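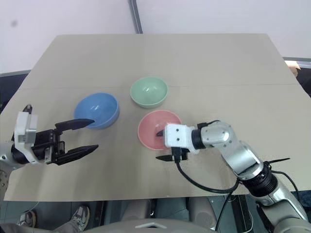
Monday again, and I have now spent longer choosing cereal bowls than I spent choosing this apartment. The old set came from my aunt and had been dying one at a time since the move to Clarnside, always in the sink and always when I was being careful. So on the way home I stopped at Feyisa, which sells ceramics and also, for some reason, firewood, and came out with three that don't match. Blue, a pale green and a salmon pink. I had gone in for white. On the beige sheet they look like something a dentist would hang in the waiting room, and I mean that fondly. The pink one seems wider and shallower than the other two, so it will be the soup bowl, or the bowl for soup I don't mind wearing. The blue is the one I'd grab half asleep. I have no plans yet for the green.

The sheet still has its fold line running across it and I've stopped fighting that. I tried a hardback on it overnight, then two hardbacks, then the big atlas, and all I got was a crease with a better education. It also hangs over the front of the table and curls at one corner. But it covers the ring from the teapot, which was the entire job description, and it cost less than sanding.

Spent the evening making room in the cupboard. Found 2 lids belonging to nothing, a gravy boat, and a jar of paprika from a previous version of me who was going to cook Hungarian food. Kept the gravy boat. I have never made gravy. Threw out the lids and then went back for one of them, in case.

The shelf itself is the real trouble. It's an Ultosska, 60 centimeters wide, and it was put up by whoever lived here before me with a strong personal view of what level means. Anything round migrates to the left. I've put the plates on that side as a kind of retaining wall and stacked the bowls against them, pink on the bottom, which works so long as I never want the pink one.

Supper was rice, 200 grams of it dry, which is too much rice for one person and I know this every single time. Ate it out of the saucepan so as not to dirty the new bowls. I can see the flaw in that.

Tomorrow: breakfast in the blue, dishwashing liquid, call the landlord about the shelf again. Also find out when the firewood sale ends. I don't have a fireplace.

Filed under: Home, Small Purchases, Grumbling

Older entry | Newer entry | All entries | About

© Flisier Diary. All grumbling reserved. Back to top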